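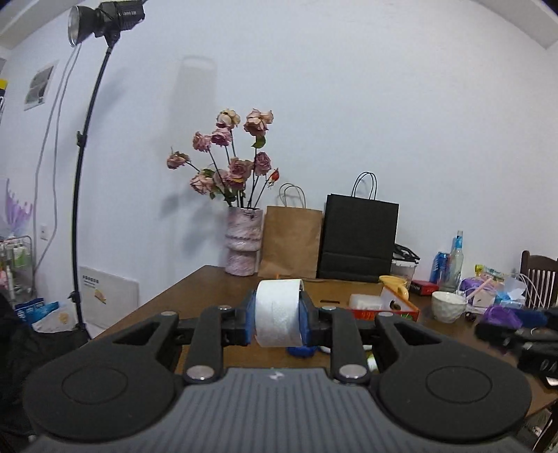 Merja Vainio 看完上一版手册,在页边给我写了一句:第四章只讲按哪个键,不讲手该怎么动,新人照着录,录完一批全得删。她写得挺客气,后面还跟了个笑脸,可我看了脸上还是有点热。所以这一章我从头重写了,按键放到表里去查,正文主要讲手。

4 用手持夹爪示教

4.1 开始之前

这一章默认你已经做完第三章的标定,Plalel 里夹爪状态显示绿色。还是黄色的话先别往下走,回 3.6 节把开合行程重新跑一遍,很快的。

示教的意思大家都懂:你拿着夹爪把活儿干一遍,软件把轨迹、开合和画面一起存下来,之后拿去训练。难的地方在于,你的手太聪明了。手腕一歪、指头一勾就能补救的动作,机械臂未必做得出来。录的时候心里要一直装着那条臂,它够不够得着,它转不转得过去。

手边要有这些:
- 充好电的手持夹爪,单手操作一只,双手操作两只
- 装了 Plalel 的电脑,硬盘至少留 500 GB
- 要操作的物件,先从不怕摔的开始
- 一张结实的桌子,四条腿都着地

桌面不用收拾得像样板间。我自己刚开始录的时候特别爱干净,桌上就摆一样东西,背后一面白墙,录得舒舒服服。结果模型一换到正常的桌子就找不着北了。杯子、纸袋、零食、饮料瓶,平时有什么就摆什么,只要不挡夹爪的路。

注意:敞口的水杯和开了盖的饮料请放到手肘扫不到的地方。我说的是手肘,录的时候眼睛全盯着指尖,闯祸的往往是后面那一截。

4.2 握法和站位

1. 主手握住手柄,食指搭在扳机上,别扣。
2. 手腕放松,小臂和夹爪大致成一条直线。
3. 站在桌子长边的中间,肚子离桌沿一拳。
4. 空着手(我是说夹爪空着)在桌面上方慢慢画一圈,看预览画面里两片指垫是不是一直都看得见。
5. 看不见的话,先调握姿,再调站位,最后才去动相机支架。

第五步的顺序请别倒过来。支架一动,标定就作废了,又得回第三章。Babak Bahrami 在 Galinia 那边带新人时,干脆拿记号笔在支架螺丝上画了一道线,线对不齐就知道有人动过,这招我觉得特别好,已经抄过来了。

提示:个子高的同事容易不自觉地把夹爪往下压,录半小时肩膀就酸了。垫高桌子比弯腰管用。

4.3 录第一条示范

先录夹取软包装或者纸卷、胶带卷一类的东西。它们有点弹性,夹偏一点也不会飞出去,很适合找手感。

1. 在 Plalel 里新建任务,名字写动作加物件,比如"夹起纸卷"。别写"测试1",求你了,我们服务器上已经有一大堆"测试1"。
2. 把夹爪放到起始位,指尖朝前,完全张开,停两拍。
3. 按一下侧键,听到一声短音,录制开始。
4. 匀速靠近物件。速度以你能一边动一边正常说话为准。
5. 指垫到了物件两侧,停一下,看看左右空隙差不多再合。
6. 慢慢扣扳机,扣到物件不晃就停。不要一口气扣到底。
7. 抬起来,悬着停一拍,再移到目标位置。
8. 放下,松扳机,等两片指垫都离开物件了再往回撤。
9. 回到起始位,再按侧键,听到两声短音,这一条就存好了。

第五步和第六步是整章里我最想让大家多练几遍的地方。很多人走到跟前就直接合,手快,自己觉得特别顺,回放一看,一边指垫先碰到,把东西推出去一截才夹住。人能跟着追过去,臂可不会追。要是真推歪了,就当这条不要,长按侧键作废,重来!作废的条目不占编号,放心按。

扳机力度的默认上限是 34,圆圆的、表面滑的塑料件可以调到 40 以内,纸质的东西保持默认就行。力度条变橙色说明你夹得太狠了,松一点点。

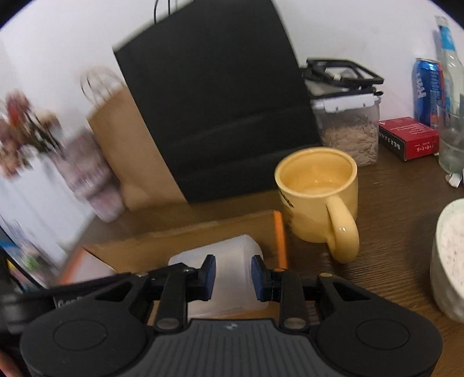
图 4-2 夹爪张开,半透明的白色塑料件位于两片蓝色指垫之间

4.4 半透明的和反光的物件

这类东西单独拿出来说,是因为 Ghazal Kiani 跟我抱怨过好几次,说深度图里它们老是缺一块。半透明塑料、玻璃瓶、透明保鲜盒都有这毛病。我自己的做法是这样:

1. 先让物件后面有点颜色,纸箱、纸袋都可以。白墙前面放白东西,是自己为难自己。
2. 打开 Plalel 里的"轮廓叠加",看描出来的边是不是完整的一圈。
3. 边断了,就把物件转一个小角度再看。
4. 还断,就换灯的方向。让光从侧面来,别正对着相机。
5. 轮廓完整之后再录,录的中途不要再动灯。

物件如果放在纸箱之类的东西上面,请用指头先按一按,看它底下稳不稳。箱面会往下陷的,夹爪一合就跟着变形,你录到的高度和下一条对不上。可以换个硬点的箱子,也可以把箱盖用胶带封死再放。

注意:不要往物件表面贴标记点来帮助识别。贴了确实好录,可模型会去认标记点,换个没贴的就不认识了。这个坑我踩过,删了整整一个下午的数据。

4.5 双手示教

两只夹爪一起用时,先在设备页确认左右没有认反。方法很土:只动左手,看屏幕上动的是哪只。

1. 两只夹爪分别放到左右起始位。
2. 按主手那只的侧键开始,另一只会自动跟着录。
3. 一只手动的时候,另一只手就停在原地,别在半空飘。
4. 交接物件时,接的那只先夹稳,停一拍,给的那只再松。
5. 两只都回到起始位再结束。

第三步比想象中难得多。人闲着的那只手总想找点事做,会晃,会去扶东西。Behrouz Yazdani 教我的办法是把闲着的那只轻轻靠在桌沿上,手有了着落就安分了。我试下来很有用,就是记得结束前把它抬回起始位。

注意:两只夹爪之间至少留一掌宽。连杆那一段是会夹手的,也会互相别住。真别住了先松两边扳机,再往开里拉,千万别硬掰。

4.6 录多少条,怎么变花样

单个夹取任务,我们现在的做法是录 110 条。其中每录 14 条换一次摆法,剩下的零头用来补那些录得不满意的位置。换摆法可以很随意:

- 物件往左右前后挪一挪
- 换个朝向,立着的可以放倒
- 旁边的杂物挪个窝,或者拿走一两件
- 自己换个站的位置

一次只换一两样就够了,全换的话,回头出了问题你根本查不出是哪一样惹的祸。另外别连着录太久,累了以后动作会越来越快、越来越糊弄,回放里一眼就看得出来。我一般换摆法的时候顺便喝口水,走两步。

4.7 回放检查

每换一次摆法,就把刚才那几条用两倍速看一遍。主要看这些:

- 开头和结尾有没有停够两拍
- 合拢前两片指垫是不是都在物件两侧
- 抬起后物件有没有在指垫间打滑
- 画面有没有糊成一团(多半是移动太快)
- 开合曲线有没有突然跳一下(多半是扳机接触不良,见 7.2 节)

有一条不合格就删一条,别心疼。Begoña Escobar 问过我,失败的示范能不能留着,给模型看看反面教材。可以留,但要在任务页勾上"失败样本",它会另存到一个文件夹里。忘了勾就混进去,那才叫麻烦。

4.8 收工

1. 在 Plalel 里点"结束任务",等进度条走完。
2. 夹爪完全张开后关机。合着存放,指垫会压出印子。
3. 指垫用微湿的布擦一擦,别用酒精,擦多了会发硬。
4. 夹爪放回充电座,灯变白就是放到位了。
5. 任务备注里写上今天换了哪些摆法、灯在哪一边。

备注写给两个星期以后的自己看,口语一点没关系。我写过"灯在左,袋子挡了一下,第二轮挪开了",后来查问题全靠它。

4.1 到 4.8 节对应 Plalel 的 2020年8月23日版本。侧键的长按时间在九月的更新里会变成可调,到时候 4.3 节的按键说明以附录 B 的表为准。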